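Orçamento para trocar a bancada da cozinha: 3000 é normal?

serrote_cego
Pedi preço à Visten para 5 metros de bancada e mandaram-me 3000 euros, montagem incluída. A minha é de 2008 e já viu melhores dias, mas eu também. É isto que se paga agora?

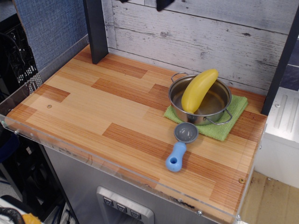
O padrão de que gosto, tons misturados.

marta.rodape
Depende do que chamam montagem. A mim a Segers cobrou 600 à parte para retirar a bancada velha, coisa que o vendedor descreveu como "um pormenor". Pede tudo por linhas: material, recortes, transporte, entulho.

serrote_cego
Pedi. Responderam que o orçamento é "global". Suponho que inclua a Austrália.
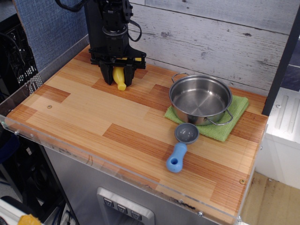
O mesmo género de tampo, visto outra vez.

Hema Shetty
Trabalho em remodelações e não acho caro, se for madeira maciça com lava-loiça embutido. Se for laminado, é um assalto com fatura. Qual dos dois é?

serrote_cego
Diz "tampo premium Fetberg". Não diz de quê.

marta.rodape
Premium de quê é a pergunta que vale o dinheiro. 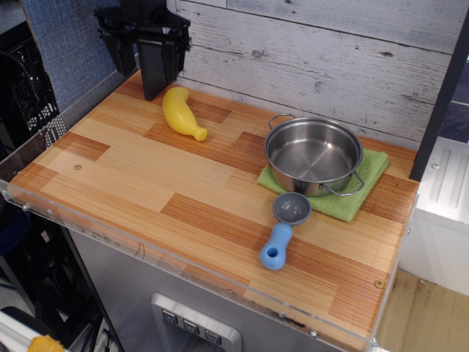 Re: laminado ou maciça?

tio_do_verniz
Vou discordar de toda a gente: maciça, sempre. Lixa-se, leva óleo, dura uma vida. O laminado incha junto ao lava-loiça e depois é chorar.

Hema Shetty
Incha se a junta ficar mal vedada. Quantos clientes teus põem óleo todos os anos, tio? Os meus põem no primeiro e depois mudam de assunto.

tio_do_verniz
Os meus são disciplinados.

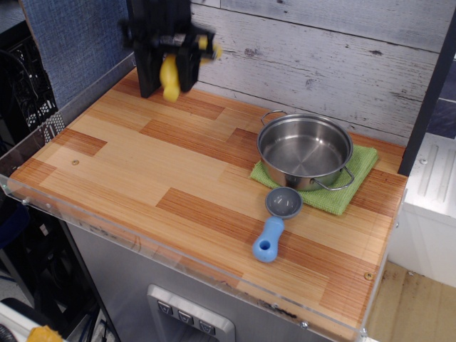

serrote_cego
Fui à Wasemetti em maio e voltei com outro preço, mais baixo, só que a montagem fica por minha conta. O meu cunhado oferece-se, o que me preocupa. Quero as réguas claras e escuras desencontradas, mas sem parafusos à vista na superfície, como aqueles dois pequenos, um à esquerda e outro perto do canto da frente. Fixa-se por baixo, certo?

Hema Shetty
Por baixo, com esquadros. E mede a profundidade do parafuso antes de o cunhado chegar.

marta.rodape
E insiste com a Visten no preço por linhas. Se não derem, já tens a resposta.

serrote_cego
Mandei agora o email. O cunhado já comprou uma broca.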